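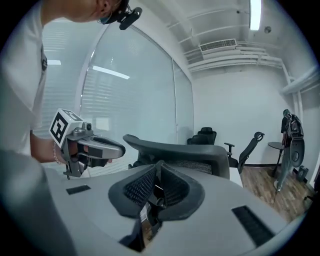
4. Fitting and first use of the Omuma monofin

Read this section before you put the fin in water. The leaflet in the Vovoreo box says the fin is "ready in seconds." Allow 35 minutes the first time, and don't believe the size chart until you have done step 2.

4.1 Fitting

1. Take the fin out of its sleeve and lay it flat. If the blade has a fold line across it, leave it overnight under something flat. The leaflet claims the line drops out by itself in the pool. Mine didn't.

2. Stand on a sheet of paper and mark your heel and longest toe on both feet. Use the larger number. The chart on the box goes by shoe size, and shoe sizes are close to useless for this.

3. Loosen both heel straps all the way and wet the foot pockets.

4. Sit down, put both feet in together, and pull the straps up evenly until your heels stop lifting.

Note: Neoprene socks take up around half a size. If you plan to wear them, fit the fin with them on.
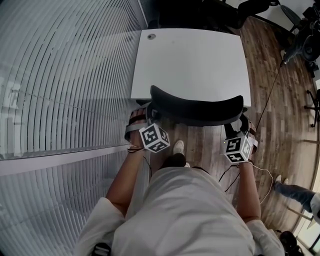
Strap tension is where most people go wrong, and the advice to "tighten until snug" doesn't help much. A strap that feels snug on land may slip once you kick. Pull until the heel stays down, then let out one notch. Before you trust it, do a dry test in a chair with a back. An office chair with a curved black backrest is fine for sitting in, but if it has wheels, push it against a wall first. Lift both knees, point your toes, and kick gently 6 times. If a heel pops out, go back to step 4.

Caution: Never stand up or walk in the fin. Your feet are locked together.

4.2 First swim

5. Check that the pool allows monofins. Plenty don't, whatever the seller's site says.

6. Enter from the edge, sitting down, in water shallow enough to sit up in. Have another adult within reach.

7. Practice getting out of the fin before anything else. Push each strap down with your thumb and pull your feet free. Do it until you can manage it with your eyes shut.

8. Only then try the kick. Move from the hips, knees soft, arms out in front. Stop if your calves cramp.

Caution: The "safe for all ages" line on the Zaltov fabric cover refers to the cloth. It tells you nothing about the swimmer.
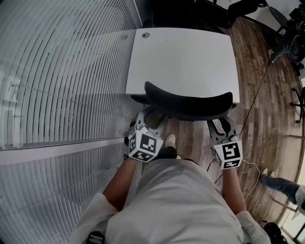

Hiba Smadi wrote in to say that step 7 is overdone, and that two releases in the shallow end were plenty for her. She has used the Lema fin for years, which has a soft open heel and comes off with one push. The Omuma has a stiffer strap, so I am leaving the step as it is. She did have a point about cold water - stiff fingers make the straps harder to work - and I'd repeat the release drill on any day the pool feels chilly.

4.3 After use

9. Rinse in fresh water and hang by the heel straps, out of the sun.

10. Check the strap ends for small cracks. Replace both straps together.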